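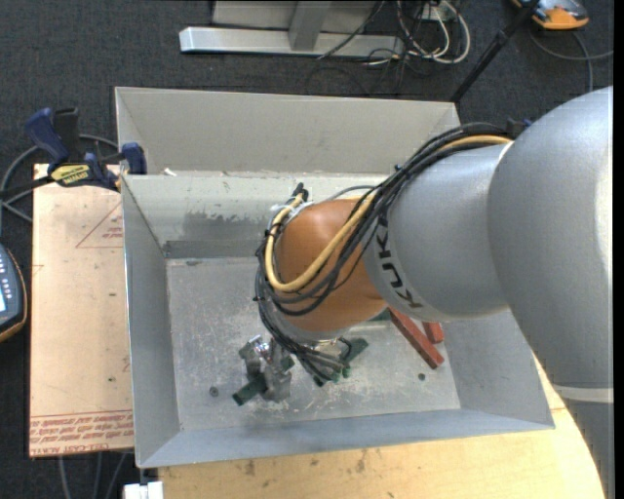

Unit 6: Stock records and cycle counting

Reading before the class: chapter 4 of the course reader, up to the end of the section on location codes. The worked figures below use the Gendby stock list handed out in unit 5. Bring it with you.

6.1 Book stock and physical stock

Book stock is the quantity that the record shows for an item. Physical stock is the quantity present in the store at the same moment. The two figures agree only if every receipt, issue, return, transfer and write-off has been posted correctly and on time. In practice there is always a difference somewhere, and the purpose of counting is to find its size and its cause.

The difference is called the variance. In this course it is always calculated as physical minus book, so a shortage has a negative sign. Some textbooks use the opposite order. Check this before you copy a formula from another source.

Variance can be stated in units, in money, or as a percentage of book stock. State which one you are using. A variance in units says little about its effect on the accounts, and a variance in money can hide large errors in cheap items.

6.2 Worked figures, Gendby list, item 14

Book stock at close of the October period: 1,823 units
Physical count at the same cut-off: 1,750 units
Variance: 1,750 - 1,823 = -73 units
Variance as a percentage of book stock: -73 / 1,823 = -4.0% (one decimal place)

Item 14 is a class C item with a tolerance of 5%, so the record would be adjusted without a recount. If it were class B, with a tolerance of 2%, a recount would be required before any adjustment was posted.

Keep the two questions apart. Whether the variance is within tolerance decides what is done with the record. It does not decide whether the cause should be looked for. A shortage of 4% that appears in every period has the same sign each time and is unlikely to be random counting error.

6.3 Cut-off

A count is valid only in relation to a cut-off. The cut-off is the point after which no movement is included in the book figure. Movements that are physically complete but not yet posted must be listed and added or subtracted by hand.

Typical cut-off errors:

Goods received and put away, receipt not posted. Physical is higher than book.
Issue posted, goods still in the picking lane and counted. Physical is higher than book.
Goods loaded and gone, issue not posted. Physical is lower than book.
Transfer between two stores posted at one end only. One store is wrong, or the total is wrong, depending on how the system treats goods in transit.

The last case was the one at Sundum in the unit 5 exercise. The sending store had posted the transfer out, the receiving store had not posted it in, and the goods were counted at the receiving store. The total physical stock was therefore correct, and the total book stock was too low by the quantity transferred.

6.4 Annual count and cycle count

In an annual count the whole store is counted once, normally with movements stopped. The result is a single picture of the stock on one date. Errors found may be up to a year old, and the documents needed to trace them may be hard to find.

In a cycle count a small part of the store is counted each working day. Movements continue elsewhere. Every item is counted at least once in the year and the more important items are counted more often. Errors are found while the paperwork is still close at hand.

Cycle counting requires a location system that works. If an item can be stored in more than one place and the record does not show all of the places, the counter will report a shortage that does not exist. A later counter may then find the goods and report a surplus. Both adjustments are wrong in substance even though they cancel.

6.5 Choosing what to count

By class. Items are ranked by annual usage value. Class A is counted most often, class C least often. The limits between the classes are set by the firm.

By location. The counter works through the store bay by bay. This method also finds goods that have no record at all, which counting by item cannot do.

By event. A count is triggered when the book stock reaches zero, when it becomes negative, or when a picker reports a short location. Counts at zero are quick, and any goods found are plainly in error.

Salminen, the parts distributor in the case study, uses class for the main store and event for the overflow store. The weakness of that arrangement is discussed in question 3.

6.6 Blind and open counts

In an open count the counter is given the book quantity. In a blind count the sheet shows only item, description, unit of measure and location. Open counts are quicker. They also tend to agree with the record more often than they should, as a counter who comes within a few units of the expected figure may accept it. Blind counts are used throughout this course.

The unit of measure must be printed on the sheet. An item held in boxes and recorded in single pieces is the commonest source of very large variances. A variance that is an exact multiple of the box quantity should be treated as a unit error until shown otherwise.

6.7 Record accuracy

Record accuracy is the number of records within tolerance divided by the number of records counted. It is not the same as net variance. A store with large surpluses and equally large shortages may have a net variance near zero and very poor record accuracy. Report both, and report gross variance (the sum of the absolute values) where the system allows it.

Questions for the class

1. Recalculate item 14 with a unit cost of 2 and state the variance in money. Would your treatment change if the tolerance were set in money at 100?

2. The Flavby sheet shows a shortage in one bay and an equal surplus in the next bay. List the checks you would make before posting anything, in order.

3. Salminen counts its overflow store by event only. Describe a type of error that this method would fail to detect, and say which of the other methods would detect it.

Written answers to questions 1 and 3 are to be handed in at the start of unit 7. Question 2 will be done in groups. Show all working, with signs.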